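Bin cell notebook, August

Started 08:40. Plan for the day was the cable run on the arm and then the finger, in that order, as the finger can't be aligned properly while the loom is pulling on the wrist.

Carried over from last time: two faults logged overnight, both at the end of a reach to the left-hand side of the bin. Gripper signal dropped out, came back by itself when the arm retracted. Nyokabi Mwakalinga thought sensor, I thought connector. Swapped the connector first because we had one on the shelf (Gomon, the short type, last but one in the drawer). Ran the reach again at low speed and got the same dropout, so I was wrong or only half right. Left the new connector in.

Then jogged the last joint through its full turn by hand control and watched the loom. The slack is badly shared out. Too much of it sits at the joint and too little is left further back, so with the joint turned one way there's a tug on the gripper lead. Whoever dressed it last (me, I think, when the Allell fingers went on) did it with the arm parked, and parked is the kindest position it has.
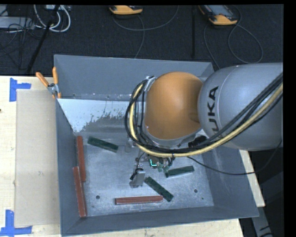 Cable dressing, notes for next time. Don't set the loop with the arm parked. Send it out over the bin, gripper pointing down, and dress it there. The yellow cable and the black bundle should go round the left side of the orange joint cover together, as they do now, with the tie on the bundle below the cover and the small bracket taking them at the upper left. The thin black one that leaves the bundle and sags over the right wall of the bin is the one I'm not happy with. It wants a second fixing point further back. I've drawn a clip for it, 18 mm inside, and sent it to Mohammadi to print. Until it comes, keep to the slow programme for anything near that wall.

Retied the bundle once more after lunch, a bit looser. Four reaches into each back corner, no dropout. Not enough to call it fixed. Leave it on the slow programme overnight and look at the log.

Finger: checked the tip against the setting block. Out by 2 mm sideways. Slackened the screws, squared it up, tightened again, rechecked, fine. Marked the screw heads with paint pen so we can see if they creep. Skotitz say to recheck after the first full shift and I've put that on the board.

Didn't get to the bin floor. It's scuffed enough to throw reflections, and I'd like to know if that bothers the block detection before we spend money on a matt liner. Nyokabi will do a run with the lights down and one with them up, same blocks, same layout, and compare.

Also to do:
Order connectors, one left.
Copy the new joint limits to the backup.
Check the clamp on the back left edge of the bin at each start-up and write it on the sheet.

Stopped 17:15. Arm parked, air off, key in the cabinet.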